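In Defence of the Plain Foam Block
Océane Leclerc, Nonddale Centre for Early Learning
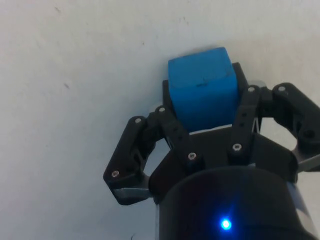 The case for keeping simple objects in the early years classroom has rarely been put formally, perhaps because it was long thought to need no putting. Equipment budgets are now reviewed every September, and each review brings fresh pressure to replace plain blocks with sets that light up, speak or keep score. It is the view of this author that such pressure should be resisted.

A foam cube makes very few demands. It is soft enough to be dropped on a foot, light enough for a child of 2 to lift, and it stands squarely on any level surface. A single strong colour allows it to be named, sorted and found again. Its edges wear round with use and its faces collect the odd stroke of a pen. Neither is a ground for disposal, although our present stock policy treats both as damage.

That policy deserves revision. Last year the Centre withdrew 30 blocks for marks of this kind, and spent a sum on their replacement that would have been better given to books. A mark may even be of service — children use it to tell the front from the back, and to agree which block is whose.

My colleague Trevor Beaulieu has argued that a worn block looks neglected to visiting parents. The concern is a fair one, and blocks that are torn or cannot be cleaned should certainly go. For the remainder, a wipe with warm soapy water at the end of the week is sufficient, and the revised policy ought to say so in plain terms before the next order is placed.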